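Section 4: Your first row of interrupted stitches

By now you should have the pad seated in its tray (Section 2) and your thread cut to length (Section 3). If the pad still slides when you push it with a fingertip, go back and do the corner clips again. I skipped that in my first week and ended up chasing a wound across the bench.

I wrote this section for the Catacutan practice pad, but it works fine with the older Jotar ones too, they're just a bit stiffer. Thread lengths are in millimeters. For one knot I like 200, and if you plan to do the whole row without stopping to reload you can go longer, but then you'll spend your evening untangling (ask me how I know!).

4.1 Before the needle goes in

1. Turn the room lights down and the bench lamp up. You want the light low and from one side so the little creases in the surface show.
2. Run one drop of the red practice fluid along the cut. One drop! The bottle holds 20 milliliters and it should last you through August.
3. Blot any smear next to the cut, or leave it. I leave it.
4. Find both ends of the cut before you start. They're thin and easy to lose once thread is lying over them.

NOTE: Look at the needle against the pad before every bite. The shadow tells you how high you are, and when the tip meets its own shadow you're touching.

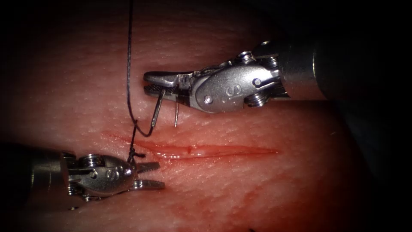
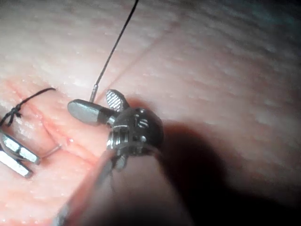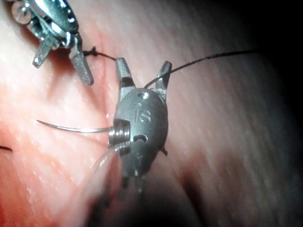
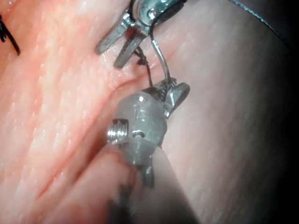 Reading time: 3 min

4.2 Placing the stitch

1. Hold the needle partway along the curve, never at the very tip. The tip dulls fast, and a dull needle drags the pad instead of going through it.
2. Go in straight down, a small step back from the edge of the cut. Then roll your wrist and let the curve do the work. If you push in a straight line you'll bend the needle, and there goes another one.
3. When the point shows on the far side, take hold behind it and pull it through along the same curve.
4. Draw the thread until you have a short tail left. Go slowly here, the last bit always comes faster than you expect.
5. Make your first throw with two wraps, lay it flat, then a single wrap the other way, then one more back again.
6. Snug it until the two sides just meet. A raised, slightly puckered edge is okay. If the pad turns white around the knot, it's too tight.
7. Trim the tails short and move along to the next one.

CAUTION: Needles are sharp even when they've gone useless for practice. Count them back into the case (item 838 in the Juron parts list) before you switch the lamp off.

4.3 When it goes wrong

Knot looks like a bird's nest: you probably crossed your throws. Cut it and redo it, picking at it only tears the pad.

Thread keeps looping over the needle: park the long end off to one side before you start the throw. Valdemar Sveinbjörnsson at the Nurivdale lab showed me that one and I was a little annoyed at how simple it was.

Pad tears at the bite: you're too close to the edge. A pad is good for up to 80 stitches if you spread them out, so turn it around and use the other end for a while.

Cleaning the pad is in Section 5. Don't use alcohol on it, please.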